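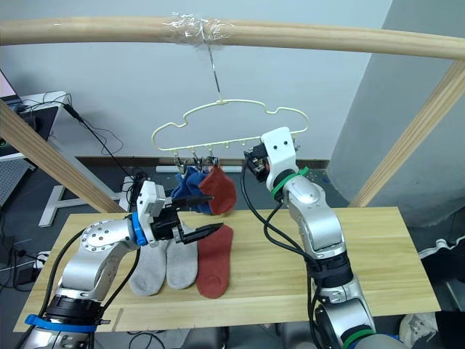
Slide 2: What the bond market is telling us

OK, so stocks had a great summer and everybody's happy. I want to start somewhere duller - with bonds. Ask for a show of hands: who checked a Treasury yield this week? (Wait for it.)

High-yield spreads were 350 basis points over Treasuries in February. Now they're at 580. Lenders want a lot more to take the same risk, and I don't love seeing that while the index keeps making highs.

Slide 3: Two companies, same story

Jindenex first. They have 400 million in debt coming due and the old coupon looks like a gift next to what they'd pay today. Then Zullel, which just refinanced at 13 percent. Ouch! Pause here, let people read the chart.

Skip Zinine if we're running long. I can cover it in Q&A.

Slide 4: So what am I doing?

Shorter bonds, more cash, and I'm still holding stocks - say that clearly, someone always asks if I've sold everything. Then go to questions.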